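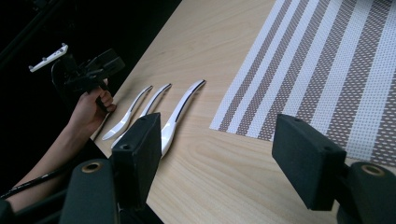
City of Dirnbridge | Finance Department | Capital Projects Unit

Weldu Spending Register

Weldu is the register the city uses to record public money committed to capital projects. It replaces the spreadsheets formerly kept by each department and is the only accepted source for project totals in council papers. The software is supplied by Drondeo and runs on city servers.

What it records

Each project has one master record. The record holds the council resolution that authorized the project, the approved budget, every later change to that budget, the funding source, contracts awarded, invoices received and payments released. A payment can't be entered until an authorizing resolution is attached. If money is moved from another budget line, both lines show the transfer and the name of the officer who approved it.

Pledges and announcements are kept in a separate field and don't count toward a project's funding. A donation is counted when the bank confirms receipt. Land given by the city is entered at its assessed value, with the assessment attached as a file.

The master record has 59 fields. Most are filled in from the purchasing system overnight. Fields marked with a gray bar are entered by hand and need a second sign-off from someone other than the person who typed them.

Access levels

Viewer: reads all published records and downloads them. No account needed.
Editor: enters and corrects records for one department.
Approver: signs off entries, releases records for publication and closes projects.

An editor can't hold approver rights in the same department. Rights end when a staff member changes posts and must be requested again.

Corrections

Entries are never overwritten. A correction is added as a new line with a reason code, and the earlier line stays visible with a strike through the amount. Codes are listed under Help, Reason Codes. Code "Other" requires a written note.

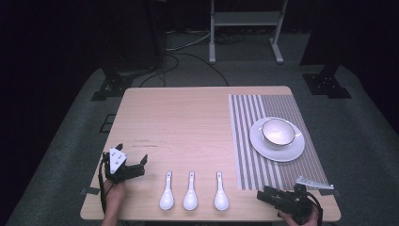

Records stay in the public view for five years after a project closes, then move to the archive, where they can be searched by resolution number or contractor name. Archived records open more slowly and don't include scanned invoices, which have to be requested from the city clerk.

Zosa export module

Zosa is an add-on that produces the tables used in committee packets. It pulls budget, committed and paid amounts for any group of projects and prints the date and time of the pull at the foot of each sheet. Output is CSV or PDF. Each PDF sheet holds up to 100 lines; longer tables continue on a new sheet with the headings repeated. Zosa doesn't calculate forecasts. Departments that need a forecast column should add it after export and label it as their own figure.

Known limits

Projects shared with the county show the city's share only.
Loan interest appears in the debt report and is left out of project totals.
Contractor names are shown as registered at the time of award, so a firm that has changed its name may appear twice in a search.
Records begun before the May changeover may lack scanned resolutions.

Requirements

Any current desktop browser. Editors and approvers also need a city login and a security key. The phone view is read-only.

Requests

New accounts, lost keys and training: Natsumi Kudo, Capital Projects Unit. Include your department, your supervisor's name and the access level you need. Questions about a particular payment should go to the department that owns the project, shown in the top line of the record.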